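1000 demos, give or take my sanity

October 23, 2019

So I'm at 201. That's 201 good ones, by the way, out of a whole lot more that I threw out because I bumped the table or closed the gripper on thin air. The goal is 1000 by December, and yes, I did the math on the bus this morning and then put my phone away.

If you missed the last post: Evanthia Antoniadis and I are teaching a simulated arm to pick things up in a messy bedroom, and the way it learns is by watching me do it first. I drive the arm, the simulator writes everything down, and the model (we call it Porkberg, long story) tries to copy me. It's a lot like playing a claw machine for a living!

What I didn't expect is how much my own habits leak in. Evanthia went through the first batch and noticed I come in from the same side nearly every time, so of course Porkberg does too, even when there's something in the way. Now I make myself do 27 in a row with a different approach before I'm allowed coffee. She also wants more slow ones. I hate the slow ones.

The other change is that we shuffle the clutter a lot more. Aatos Kallio wrote me a little script for it (thank you Aatos!!) and it has no taste whatsoever, which is perfect. Seven sessions in and I still get layouts that make me laugh.

Couple of views from the bedroom set:

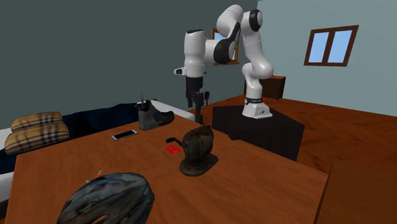
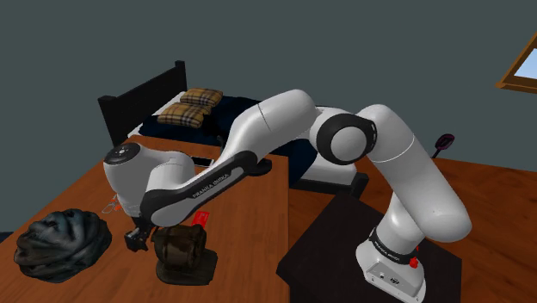
Both from the simulator: gripper over the wooden table, plaid pillows on the bed, little red card in with the clutter.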